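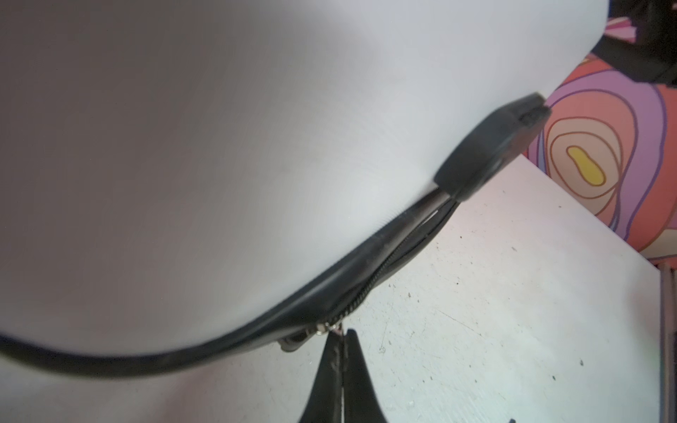

Zippers, and the bag that finally got sorted

I have been meaning to write about the pale case for ages, and now that the closet is half empty and everything is out in the open I have run out of excuses. It's the light one with the black trim that curves along the edge and the zipper running right beside it, with a little silver ring on the slider. I love that ring! My old Andari bag had a flat tab that was always slipping out of my fingers, and a ring is so much kinder when you're in a hurry (and I am usually in a hurry).

The trim has its scuffs by now, mostly little gray streaks. I tried a damp cloth on them last March and then decided I could live with them.

So, the packing. We're off to Dorkville to see my aunt, 339 miles each way, and she keeps her house cold, so sweaters go in first, rolled, with socks pushed down into the corners. Then the chargers, in an old pencil pouch. Irfan Ghumman from next door lent me his travel kettle, bless him, and that has to go somewhere too – probably wrapped in my robe.

One thing I've learned about a zipper that goes around a curve is to take the bend slowly. Hold the fabric flat with one hand, pull with the other, and if it starts to drag, back up an inch and try again. My mother used to rub a candle stub along the teeth and I still do that, though I'm down to the last bit of candle.

I still need to find the good scarf. It may be in the hall basket, under the gloves.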